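Our club's second month with the grippers

I promised in my last post that I will write more often, and then November went by and I wrote nothing. Sorry. The robotics club took all my evenings.

For those who are new: I study in the second year and I am a member of a student club called Sorna. This autumn we work on one project, which we named Jindance (Arsen Polishchuk invented the word and refuses to explain it). The goal is that an arm learns small household jobs from recordings we make by hand. We have 2 hand grippers, and each of us must bring a share of the recordings. The plan says 200 good ones per task. With all tasks together we have now 333, and I recorded more of them than I want to admit.

At first I thought recording would be the easy part. You hold the gripper, you do the job, you put the gripper down. But my first evening was almost completely thrown away by Sunil Navaratnam, who checks our files. He said I moved like a person who is late for a train. He was right, I watched them again and I felt a little ashamed.
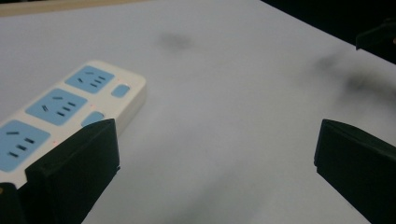 My task is the power strip, and I have grown quite fond of it. Before this I had practised only with cups and sponges, which forgive almost everything. A power strip is long, so you have to decide early from which side you will come. Ours has light blue switch buttons beside the sockets, and when I come too close with the left finger, it hides part of one of them from me. I learned to stop a little earlier, look, and only then continue. Sunil calls this "the polite pause" and now he wants it in everybody's recordings.

The other difficulty is the white strip on a pale table. Arsen would like to try a darker surface, Sunil says we should first finish what we started. I agree with Sunil, but I did not say it very loudly, because Arsen was carrying the snacks.

Next month we show our work to the club from Dewan, who are much more experienced than us. I still have to write my part of the report and I am nervous about speaking. If somebody has advice for this, please leave me a comment.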